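Ticket: phone drops mobile data after update
Device: Drendudier 12
Opened by: Rimantas Kütt
Assigned to: Clive Bunting

October 17, 2019
Customer reports that mobile data stops a few minutes after he leaves Wi-Fi. Calls and texts still work. Airplane mode on and off brings data back for a short time. Started with the August update.

Tried a different SIM in the same phone, same fault. His SIM works normally in a Dobson handset. Network settings reset, no change.
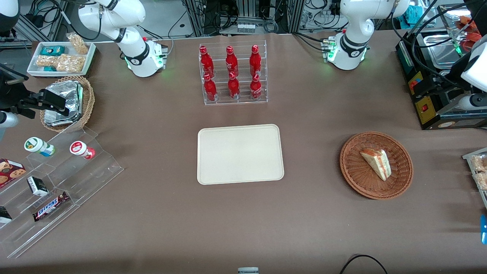 Log pulled from the phone shows it staying on the 900 MHz band and not asking for data again when the Wi-Fi link closes. Battery saver was on. With it turned off, data held for the whole walk to the Plincombe store and back.

Asked customer to leave battery saver off and turn on "Keep mobile data active" in developer options. He confirmed no drops since.

Sent the log to Siswood firmware support. Ticket stays open until they reply.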